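Feltden Community Orchard: Minutes of the June Members' Meeting

Reading time: 6 minutes

Held in the back room of the Inusar Tea House, 6:30 p.m. Tomomi Hosoda in the chair. Minutes taken by Cayetano Sarmiento, who apologizes for his handwriting to anyone who borrowed the notebook before these were typed up.

Apologies were received from the two members on the Daher side of the creek, who were hauling hay.

1. Minutes of the last meeting

Agreed, with one correction. The tree by the gate that was recorded as a Feltden Russet is the Jeltarow Red. The russet is one row over, next to the water tank. Tomomi has now painted the names on the stakes in letters you can read from the path.

2. State of the trees

The best report we've had in years! Fruit set is heavy right across the lower rows, and even the old Jeltarow Red, which sulked all last summer and dropped nearly everything by July, is loaded. Cayetano walked the rows that morning and found almost no frost damage, apart from the low corner by the culvert where the cold always pools.

Thinning needs to start now. Members who are new to it often find it painful (all those perfect little apples on the ground), so Tomomi went over it again. Take each cluster down to one fruit, leave a hand's width between the ones that stay, and pull off anything that is already scabbed or lopsided. Twist and lift, don't yank. The trees look terribly bare for a week, and then the apples that are left swell up and you forget you ever worried.

There was a long and very enjoyable side discussion on whether to leave the king fruit in the middle of the cluster or take it out. Half the room was taught one way and half the other. It was decided to do the two Jeltarow trees by the tank differently and compare them at picking time.

Scab was seen on the lower leaves of the second row. Fallen leaves to be raked and taken away, not composted on site.

3. Water

The tank holds 2000 gallons and was full on the morning of the meeting. The float valve has been replaced and no longer sticks. Young trees get a slow soak once a week at the base, early in the morning if you can manage it. Please close the lower tap fully when you finish; it needs an extra quarter turn past the point where it feels shut.

The request from the Daher allotments to run a hose off our line was discussed warmly. Agreed for this summer, on the understanding that the orchard has first call in a dry spell. Cayetano will write back.

4. Grafting day

What a turnout! People who came only to watch ended up with knives in their hands and tape stuck to their sleeves. Of the whips grafted that afternoon, 9 have taken and are putting on real growth, including 3 of the Jeltarow Red, which was the one we most wanted to save. The mother tree is hollow on the north side and one bad wind could finish it.

The successful grafts stay in the nursery bed through the winter. Rub off any shoots coming from below the join, and loosen the tape before it bites. Tomomi will show anyone who wants to see it after the next work morning.

A question came up about whether members may take a grafted tree home. Yes, once the orchard has filled its own gaps in the upper row. A list has been started in the back of the shed book.

5. Mowing and the wild strip

The strip under the hedge stays uncut until the end of August. It was humming with bees in blossom time and the yarrow is just coming on. A path one mower wide will be kept open down the middle for the wheelbarrow.

The borrowed scythe is a joy to use and very sharp. It lives on the two high hooks in the shed with its cover on.

6. Harvest supper

This took up the most time and no one minded. The supper will be held under the trees again, starting at 5 p.m., with 10 tables set end to end along the grass track if the ground is dry, and in the Inusar barn if it isn't. Everybody brings a dish with apples somewhere in it. Last year gave us the pork and apple hand pies, the sour apple pickle that people are still asking about, and a whole run of cakes, so this time savory dishes are especially welcome.

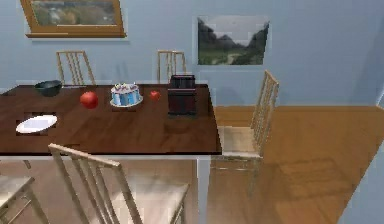
Cayetano would love to bring back the tasting table, with a plate for each variety and slips of paper for people's notes. The early kinds will be past their best by then, so a few of each should be picked on time and kept cool in Tomomi's cellar. Wrap them singly in newspaper and check them every few days. The Jeltarow keeps beautifully and gets sweeter for it.

Music: the fiddle players from Daher have said yes again, and they're bringing a cellist! Lanterns are in the shed loft and want dusting. Candles only in jars.

The cider press has been promised for the whole afternoon. It needs two people turning and one feeding, and children love it, so let's have a steady supply of washed apples ready in tubs. Bring your own bottles, clean, with lids.

7. Money

Seed swap takings have been paid in. New pruning saws approved, along with a second orchard ladder of the three-legged kind, which members who have used Tomomi's say they would never go back from.

8. Any other business

The school at Feltden would like to bring a class to see the nursery bed. Warmly agreed. Tomomi to fix a morning with the teacher.

Someone has left a blue enamel mug and a good pair of leather gloves on the shed bench.

A member asked if we could try a quince. General delight. There is a sunny gap at the end of the upper row and Cayetano will ask the Inusar nursery what they have on a suitable rootstock.

Next meeting in September, same room, same time. The meeting closed at 8:40 p.m. and most people stayed on for tea.

Related items
Thinning apples: a short guide for new members
Minutes of the April meeting
Notes from grafting day
The Jeltarow Red: what we know so far

Contact the orchard | © Feltden Community Orchard | Back to top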